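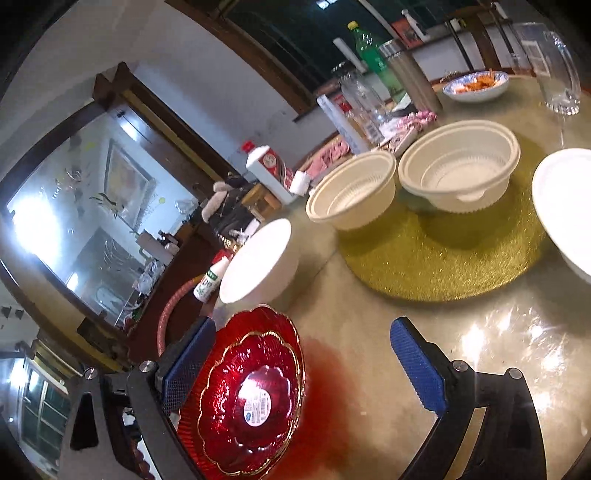
Week 9: osmosis with potato sticks

Hello again, and well done for getting through the diffusion sheet. I know it was a long one! Today we're cutting up potatoes, so sleeves up and bags off the floor please.

I want you to leave with one idea properly in your head: water moves through a partly permeable membrane, from where there's more free water to where there's less. Every living cell in your potato is wrapped in one of those membranes. Put the stick in plain water and the cells take water in and go stiff. Put it in strong salt solution and water leaves, and you get something that bends like an old carrot.

What to do

Work with a partner. Cut your sticks to the same length, no skin left on (skin spoils everything, ask last year's group). Blot each one, weigh it, write the mass down straight away. One stick goes in plain water and the other in salty water. Leave them for 30 minutes, then blot and weigh again.

Please blot the same way both times. Rosário Baptista and I once had 2 sets of results that disagreed wildly, and we spent a whole lunch blaming the balance before we noticed that I'd been squeezing mine.

Working it out

Change in mass divided by starting mass, times 100. Keep the minus sign if the stick got lighter! I take marks off for lost minus signs and I'm not sorry.

If you finish early, try this: where would your line cross zero if you had a whole range of solutions? At that point water goes in and out at the same rate, so the mass stays put. Custódio Frade's group will be doing the full range in April and we'll borrow their numbers.

Words to know: solute, solvent, turgid, plasmolysed. Spell the last one right and I'll be delighted.

Write-ups go in the tray by the door. Bring a calculator next time, as phones don't count.

Muda Evening Science, course handouts, March 2023. Contact the course office | Back to top

We use cookies to remember your settings. Accept | Manage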